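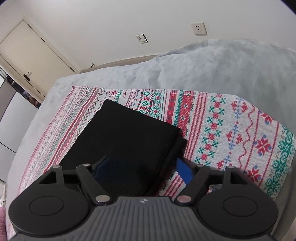 Ticket 435: label printer prints washed-out product labels after fabric stock change
Product: Trinditz desktop label printer, network model
Site: Aswood, packing room
Priority: normal
Status: closed

Reported problem: labels printed since the March stock change are pale on the left third. Barcodes in that area fail on the first scan and sometimes on the second. The affected items are soft goods, for instance a flat black pouch with a folded flap, where the label goes on a card sleeve and has to be read at the packing bench. Labels for boxed goods come from the other printer and are fine.

Entry 1
Asked site for a printed test page and a configuration page. Both received. Darkness set to 10, speed set to the highest step. The test page shows the same fade on the left, so the label template and the order system are ruled out.

Entry 2
Site cleaned the print head with an alcohol wipe and let it dry before closing the lid. No change. Site also swapped in a new ribbon. No change. Ribbon is the wax type supplied by Pētersons, same as before.

Entry 3
Asked for the label roll part number. The new rolls are narrower than the old ones. Roll guides had been moved in to fit, but the head pressure toggles were still set for the wide stock. With narrow stock against one side, pressure is uneven and the far side of the label gets less heat.

Entry 4
Instructions sent:
Power off and open the lid.
Move the left pressure toggle in to the mark for narrow stock.
Leave the right toggle where it is.
Set speed down by 2 steps.
Run media calibration, then print a test page.

Entry 5
Site reports the fade is gone on the test page. Darkness left at 10. A batch of 29 labels was printed and scanned at the bench, all read on the first pass.

Entry 6
Reopened by site at 14:20. Printer now skips one blank label after each job. Calibration had been run with the lid not fully latched. Repeated with the lid latched, skipping stopped.

Resolution: head pressure toggle set for wrong stock width. No parts replaced. Toggle position added to the stock change sheet. The Wanton site uses the same printer and will get the narrow rolls next, so the sheet has been sent there too.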